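Rukau Lane Tools
Road surface and lane perception for small outdoor vehicles

Home / Software / Rukau Lane Tools

Hi, I'm Kamarul Lumenta, and I write most of what's in this package (and answer most of the email about it, so please be kind).

Rukau is a perception module for slow outdoor machines that have to stay on a road. You give it a forward camera stream and it gives you back three things: where the drivable surface is, where the painted lines are, and how much it trusts each of those answers. Your planner does the rest. It talks to the Virimano planner out of the box, and there's a plain socket output if you've rolled your own.

I started it after a long, hot summer trying to get a delivery cart to behave on roads outside town. Every lane package I tried was lovely on fresh black highway with crisp paint and went to pieces as soon as the pavement changed color. So I went looking for bad pavement! Most of the tuning footage for this version comes from the Plesden route, which has plenty of it.

Two views from the Plesden set:
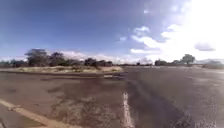
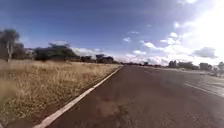
Rukau splits its work into two passes, surface first and paint second, and I'd urge you to leave them in that order even though the config lets you swap them. The surface pass looks for texture and shape and mostly ignores color. The paint pass then searches only inside what the surface pass has handed over. The first view is the kind that got me to do it this way: the worn white dashes run right along the seam between the reddish patched asphalt and the darker grey, so a color-based detector wants to call that seam the edge of the road and throw half of it away. The straight stretch in the second one is friendlier, with a continuous white line down the left, but the right-hand line is partly washed out by glare and I want the software to say so. It does that through the confidence channel. Low confidence on one side means the planner leans on the other side until things pick up again.

Which brings me to glare, my least favorite subject. There's a glare mask that runs before everything else. It's on by default and set to 60 (the scale goes up to 100, higher is fussier). If your camera already has a decent hood, drop it to 50 and you'll get a bit more usable picture near the sun side. Please don't turn it off completely unless you only drive under trees or something. I did that once with a demo cart and we went for a short walk to get it back out of the grass.

What you get

The perception module itself, for Linux
The Godinho viewer, for stepping through recorded runs with the masks drawn on top
A tuning set of 1505 labeled stills, Plesden included
Connector for the Virimano planner, with source
Email support from me, usually in the evening

The Godinho viewer deserves more love than I give it on this page. You can scrub through a run, click on any spot and see which pass decided what. There's a side-by-side mode too, so you can load the same recording with two configs and watch where they part ways. I use it every day - it started as a debugging window and just kept growing buttons.

What you need

A forward camera with a fixed mount. Wide lenses are fine, and a bent horizon is fine as well, but run the calibration step first. It takes a printed checkerboard and a little patience. For the computer, any small board with a modern graphics chip will do. Memory use stays low because Rukau keeps only the last 50 frames around for smoothing.

What it won't do

It doesn't detect people, animals or other vehicles. You need a separate obstacle layer for that, and I won't help you set up a machine that goes out without one. It doesn't read signs. It isn't meant for highway speeds either, and the license says the same thing in stiffer words.

Junctions are a work in progress. When the paint stops, Rukau falls back to the surface pass and reports "open area" to the planner, and from there it's up to your map. I'm hoping to have a proper junction mode ready in December. Current license holders will get it as a normal update.

Licenses and trials

Licenses are per vehicle, with a lower rate for schools and hobby builders. Write to me through the contact form for a trial key, and tell me what camera you're using and what your roads are like. If you've got a short recording of somewhere your current setup gets lost, attach it! I'll run it through and send you back the Godinho file so you can see for yourself how it copes.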